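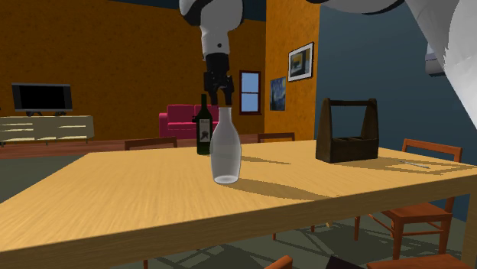 What do you do when a team has stopped talking to each other?

I start by sitting in on their meetings for a week and keeping my mouth shut, and then I talk to everyone one at a time over a cup of tea.

I'm Adoración Robles (Dori is fine, everybody gets there in the end) and I run Belay, a small coaching practice in Utidcombe for Scrum Masters, team leads and anyone else who has ended up looking after a development team, whether they asked for the job or not.

The name comes from climbing. I'm a dreadful climber, I should say, but I love holding the rope!

How I got here

I spent 17 years in software, first as a tester and then as a delivery manager at Torkex, where I inherited a team of 6 people who were all lovely and who could not stand their retrospectives. Every other Friday we wrote the same complaints on the same sticky notes. I tried running one outdoors, on a bench, with only one question: what did you avoid saying this week? We were out there until it got dark. I was hooked after that, and a couple of years later I handed in my notice and set up on my own.

What I do now

Mostly retrospectives and the awkward conversations around them. I'll run yours for a while, then we run them together, then I sit at the back and you do it. I also teach a two-day course on facilitation, with lots of practice and hardly any slides (my slides are ugly anyway), and I mentor new Scrum Masters by phone. The biggest job so far has been at Graltar, with 38 people split across 4 teams who shared one product and one very grumpy release calendar. We're still at it and I'm enjoying it enormously.

I don't do certificates, and I don't report back to managers on who said what. Please don't ask, I'll only go pink and change the subject.

Coming up

The next facilitation course is in March, upstairs at the library in Utidcombe. Lunch is included and there's always too much of it. If you'd like a place, or just fancy a chat about a team that's worrying you, use the contact form and tell me a bit about them. I read everything myself, usually in the evening.

Page last updated 3 January 2019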